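Subject: Re: [drerkstead-knits] Winter woollies, where do I even start?

> I've got a bag of heavy knits to sort before the warm weather and
> no floor space. Do people really fold them, or is hanging OK? And
> does anyone bother airing things that aren't due for a wash?

Oh, fold them, please fold them! I lost the shoulders of a lovely grey cardigan to a hanger years ago and I'm still a bit sore about it.

And yes to airing, every time. September is my favourite month for it because the morning sun comes right over the bed, so I don't need floor space at all. I do the lot on top of the sheet, one piece at a time.

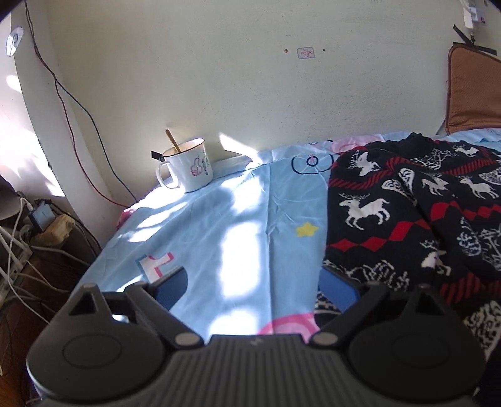 Give each one 40 minutes, then flip it and give it the same again. I wouldn't leave dark colours in full sun much longer than that, as I've had a navy one fade along the crease. If it still smells of cupboard after the second side, then it's due for a wash, and I use Raltimix in cool water with hardly any agitation. Somebody on the Flalter list swears by 50 degrees for wool and I can only say I hope they enjoy very small jumpers.

While things are lying flat I go over them for pills and loose ends. Turn the cuffs inside out too — that's where moths got into mine. 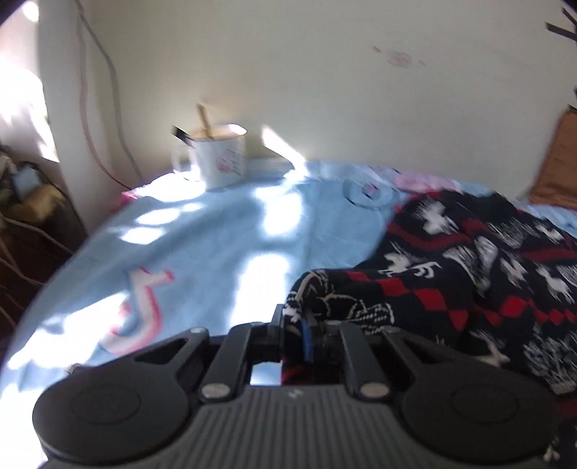 Colourwork deserves extra fuss. All those strands carried along the back can snag on a ring or a fingernail, so I pick mine up by a good thick handful and never by a single layer. I'm potty about the old northern patterns, and the red zigzags and white animals against black make me happy every time they come out of the cupboard. Spread on a pale blue sheet they look even better, and any dark fluff that's come off shows up straight away, so you can give the sheet a shake when you're done.

For folding, sleeves in across the back, then up from the hem in thirds. I put 2 to a cotton bag, heaviest at the bottom, and the Choi boxes under my bed take up to six bags if you squash a little.

Do tell us what's in your bag! I'd love to know if there's any colourwork in there.

Cheers from the sunny end of town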